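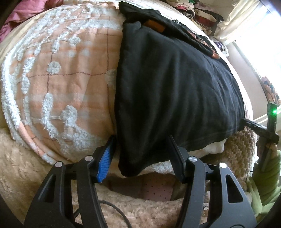

**Ankrah Running Club – Members' Page**

Etornam Adjei has just got back from the Fidmont hill race, 122nd over the line and pleased with it. "I went off too fast. Always do." Two laps, both horrible, the second into the wind.

Training? Mostly Sunday mornings, before the road gets busy. She joined in August knowing no one – "I stood by the gate and nearly went home" – and now leads the slow group. Wich isn't that slow, by the way.

Kit then. She washes everything cold, no softener, dries it flat. "Black tops go grey if you cook them." Shoes get replaced when her shins complain.

Next up is the Stillar relay, and we're still two runners short. Would she do the long leg again? Bit of a pause. "Ask me after my tea." Names to Etornam at the clubhouse befor the next meeting please.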